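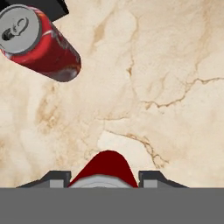 Shafiq Paul: Before anyone answers this properly, check which competition you mean. The league and the cup in our region don't use the same rule for yellow cards, and half the arguments on this board come from mixing them up.

Yellow cards carried over from the league to the cup?
Posted by Nitenow, 14 Dec 2022
Reading time: 2 min

My son plays center back for Sollcombe under-18s. He got his fifth league booking on Saturday, away at Grurkdale, for holding a shirt at a corner. Our next game is a cup tie and the one after that is back in the league. The coach says he sits out the cup tie. Another parent says he can play in it and misses the league game. The handbook has both under "discipline" and I can't follow it. Which is it? And does the count go back to zero afterward?

Custódio Louro
I refereed in this league until August. League bookings count only in the league, so he can play in the cup and he misses the next league match. That applies to yellows. A straight red for violent conduct is a ban from everything, cup included.

The count doesn't go back to zero. He stays on five and the next ban comes at ten. Have the club secretary look up his record on the league system before the weekend. Referees' reports sometimes go in late, and if the booking hasn't been entered the ban can start a week later than you expect. If the cup tie is called off it makes no difference to him. If the league match is called off, the ban moves to the next league match that gets played.

Playing a banned player usually means losing the points, so get the answer in writing.

Prasertsri
Same thing happened to us last season and he just missed the cup game. No one complained. Might have been a different rule then, I don't know. I'd leave him out of both to be safe.

Custódio Louro
Leaving him out of both isn't needed. It's one match.

Contact us | Copyright 2022 | Back to top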